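Unit 4: Gathering demonstrations for a pick-and-place policy

Course handout, Wadotholm robotics lab. Revised 3 Aug 2026. Read before the second bench session.

4.1 What one example contains

An example (an "episode" in the Flelto recorder) is one complete attempt at one task, from the home pose back to the home pose. It holds the joint angles of the arm, the commanded joint angles, the gripper command, the fixed camera stream and a task string. Commanded and measured angles are both stored. They differ by a small lag, and a policy trained on the wrong one will learn to undershoot.

The task string is written before recording starts. Use the wording on the task sheet exactly. "Put the mango in the tray" and "place mango in tray" are treated as different tasks by the loader.

4.2 How many

The target for each task is 1,000 accepted episodes, of which 800 go to training. The remainder is split evenly between validation and a held-out set that is not opened until Unit 7. In the March run the Ametepe group recorded 1,858 episodes over two tasks against a target of 2,000. Their shortfall was entirely in the second task, and their results on it should be read with that in mind.

4.3 Covering the work surface

Start positions are drawn by cell. The surface is covered with cardboard and divided by blue tape into a grid, and the position sheet gives a row, a column and a rotation for each episode. Rows are numbered from the edge nearest the camera. Place the object by the sheet, even if the last episode left it somewhere convenient. Operators who choose positions by eye favor the middle of the board, and the policy then fails at the edges.

The tray is moved only between blocks. Record its cell in the block header. If it gets bumped during an episode, finish the episode, mark it "disturbed" and reset.

Cells directly next to a base plate are left off the sheet. The arm can reach some of them, but only with the elbow folded close to its joint limit, and the recorded motion is of little use.

4.4 Operating procedure

Keep the teach pendant within reach, with the emergency stop uncovered.
Send the arm to home. Check the joint readout against the posted values.
Place the object by the position sheet. Withdraw hands past the post.
Start recording, wait one second, then move.
Approach from above. Close the gripper only after the wrist has stopped.
Release, return to home, wait one second, stop recording.
Mark the episode: accept, reject or disturbed.

Only one arm moves at a time in this unit. The other stays parked with its motors held.

4.5 What to reject

Reject an episode if a hand enters the grid while recording is on, if the camera stream drops, or if the controller reports a joint fault. Do not reject an episode for a missed first grasp followed by a clean second one. Recovery motions are wanted. The Trastedton set was filtered down to first-try successes, and a policy trained on it had no useful response after a miss.

Long pauses are a separate matter. A pause of more than three seconds teaches the policy to stand still. Trim it if it falls at the start or end, and reject the episode if it falls in the middle.

4.6 Before leaving the bench

Copy the block to the shared drive and compare the episode count with the sheet. Park both arms. Objects and cords stay on the side table and off the grid, so the next group starts with a clear background apart from the tray.

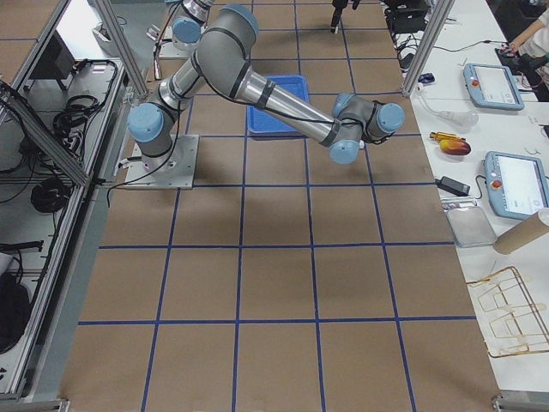 Changes to the layout, including re-taping a line, go in the bench log with the number of the first episode affected. Episodes recorded before and after such a change are kept in separate blocks, and the loader will ask which ones to include.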